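Iron tablets, round two

My iron results came back in May and the number was low enough that the clinic rang me before I had a chance to look it up. I'd been tired since summer and had put it down to work. Dr Viera Michalík, who I see at the Jilaline clinic, said low iron is common in women my age with heavy periods and that we'd start with tablets and retest after a few months.

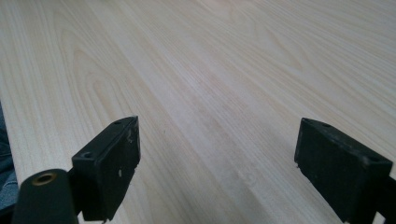

The table, morning.

The first lot of tablets made me feel sick. I was taking one every day before breakfast with coffee, and the pharmacist told me the coffee was a bad idea because it gets in the way of the iron. I moved it to mid-morning with water and a bit of orange. Still sick, and constipated as well. I lasted 14 days and then stopped without telling anyone, so that was two months wasted.

When I finally owned up, Dr Michalík didn't make a fuss. She changed me to one tablet every second day and asked me to keep a record of my periods, including how often I had to change pads overnight. I'd never written any of that down. It was heavier than I would have told you from memory, and she has now booked me for an ultrasound. 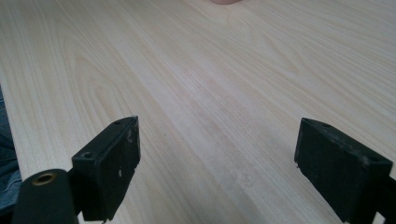
Wood grain and a bit of sheen.

The second-day routine is much easier on my stomach. I do forget which day I'm on, so I mark it on the calendar by the fridge. Food-wise I haven't done anything special – more lentils, red meat once or twice a week, tea well away from meals. My neighbour Martti Kallio swears by liver. I tried it and won't be trying it again.
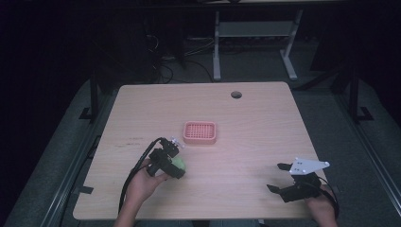

Pink basket on the table, something green held near it.

The retest is next week. I'm less puffed on the hill up from the bus, and I've stopped falling asleep in front of the news. My hair is still coming out in the shower, which the doctor says can take a while to settle. The ultrasound is at the Vondráček rooms across town and I have to turn up with a full bladder, so I'll be driving there carefully.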